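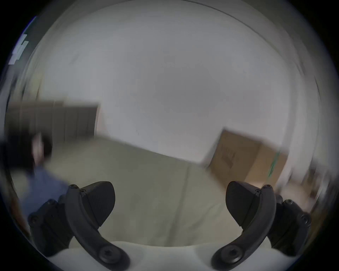 Finger check before work. Two fingers, two pads, many screws.

I promised Beathag a thread on how I look after the hand-held grippers, so I write it now while I still remember the order. It is for one pair, but the other pairs get the same.

1/ First the big hex screws at the base of each finger. I put the key in and feel if it moves. If it turns even a little, I take it out, clean the thread, put one small drop of thread locker and tighten again. Medium strength only! In February I used the strong one and Finbarr needed a heat gun to open it.

2/ Then the small screws at the top of the finger, where it becomes round. These I only check, I don't tighten every day. The plastic below them does not forgive.

3/ Pads. I wipe them with a cloth and a bit of alcohol, then wait until they are dry. Lint is the main enemy when you work with clothes. A pad with lint on it feels fine in the hand and then lets the cloth go in the middle of a fold.

4/ Close the fingers slowly and look where the tips meet. They should touch along the whole edge. If one comes earlier, I loosen that pad, push it back by hand and close again. It took me 3 tries this morning.

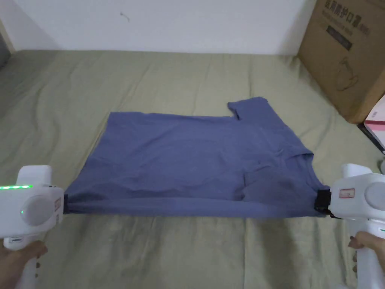 5/ After the pads I do the hem test. Take a T-shirt by the two bottom corners, pull until the hem is straight, and hold. If a corner creeps out of the jaw, I go back to step 3. I like a thin shirt for this, a thick one hides a bad pad.

6/ I write the result in the log, with left and right on separate lines. The last entry is number 1707. Güven wanted one line for both, but then you cannot find which side is getting worse.

7/ Spare pads: we buy from Prustach, order code 3831. Please don't mix old and new on the same gripper. Change both, even if one still looks good.

Zübeyde asked me how often to change them. I don't have a rule in hours. When the fine texture becomes shiny, I change.

Next time I want to write about cleaning the finger joints, but first I must find my small brush. I think it is in the drawer with the hex keys.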